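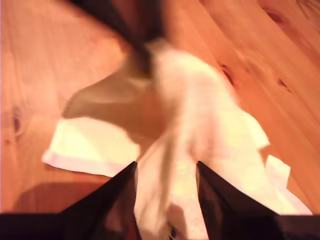 Figure 1. White cloth at the gripper, seen from the wrist camera.

Folding Laundry the Slow Way: a report on our robotics project
Zumdale College, second-year practical robotics

1. How we came to be folding cloths

At the start of the year each group had to choose one household job and try to get a robot arm to do it, or at least to do a piece of it. Most of the other groups went for stacking cups or sorting bottle tops. We put down "folding laundry" on the form, partly because one of us really hates doing it, and our supervisor wrote "brave!" next to it in green pen. By the second meeting we had cut it down to a single square of white cloth, folded once in half on a wooden table, and that is what this report is about.

We had 11 weeks from the first meeting to the open evening in December, with one long session every Wednesday afternoon and whatever time we could beg in between. The arm lives in a shared room, so anything we set up had to be packed away again before the evening class came in at half past five. We mention this early on as it shaped nearly everything we did afterwards!

2. What we used

The arm is the department's Mesatau, which is older than the course but very dependable once it has warmed up. It has a plain two-finger gripper with long, tapering black fingers, and a small camera sits at the wrist looking down past them, so that both fingertips are always in view from below. For steering by hand we used the Skuvico controller, a lever with a squeeze trigger that copies your hand movements to the arm. The training software was the Rivadeneira package we had all met in the first-year module, and we changed very little in it apart from the settings for the length of each recording.

The cloths came from somebody's kitchen drawer. We spent 2 sessions trying coloured ones before settling on white, which stood out best against the warm colour of the table.

3. Recording the examples

The idea was to do the job ourselves with the lever many times over, record the camera picture and the position of the arm, and then let the software learn from the recordings. In the plan we wrote that we would make 2000 recordings. It looked a sensible number on paper, and we had seen bigger ones in things we had read. We did not get anywhere near it in the end, and we would advise next year's groups to time themselves doing ten before they write any number down at all.

Steering the arm is a skill in itself and we were all rather bad at it for the first fortnight. Your hand wants to go at the speed of a hand, and the arm faithfully tries to follow, and the camera picture goes to streaks. Figure 1 shows this quite well. The fingertips are fairly clear because the camera rides along with them, while the wood grain and the folds of the cloth are smeared, and the dark shape over the gathered top of the cloth is so blurred that we can't say for certain what it is. We had quite a long argument about pictures of this kind. Half the group wanted to throw them out, and the other half said that if the robot was going to move quickly it had better get used to seeing the world like that.

What we agreed on was a compromise. We kept blurred pictures if the recording as a whole ended in a decent fold, and dropped the recording if it didn't, and we all promised to slow down. One of us stuck a note saying SLOWER on the lever, and it is still there now - we have asked the technician to leave it.

4. Trouble with picking up

Folding, as we found, is mostly a matter of picking up. A cup stays the same shape whichever side you come from, but a cloth is a new object every time you put it down. If it was lying flat, the fingers tended to skate across it and close on nothing. If it was bunched, they closed on plenty, and lifted the whole lot in a twist that no amount of shaking would open out again.

We tried 3 ways of getting round this. The first was to start every recording with one corner turned up, which worked nicely and felt like cheating. The second was a strip of soft rubber on the fingertips, which gripped well until it peeled off and had to be hunted for under the table. The third was simply to come in lower and more slowly and to close the fingers a little before reaching the cloth, so that they pushed up a small ridge and then pinched it. The third is what we kept, though it took another week of recording, as none of the earlier examples had been done that way.

5. How it went

By the last week the arm could find the near edge of a flat cloth, pinch it and carry it over to the far side in more than half of our attempts. The folds were not ones you would be proud of in a shop. Bunched cloths remained beyond it, and we stopped testing them so as to spend the time on the flat ones. On the open evening it managed its very first fold in front of our families, to a lovely round of applause, and then spent several minutes patting the table beside the cloth while we talked loudly about the poster.

6. What we would like to try next

A second camera, looking from the side, would be our first request. From the wrist it is very hard to judge how high the fingers are above the wood, and we think many of the missed pinches come down to that. We would also like a shorter shutter time and a proper lamp to go with it, so that quick movements don't cost us so much of the picture.

The recordings we kept are on the shared drive in the folder with our group's name, along with the settings file and a short note on how to start the Mesatau without setting off its alarm. The cloths have been washed and are in the bottom drawer, and whoever takes the project on is very welcome to them.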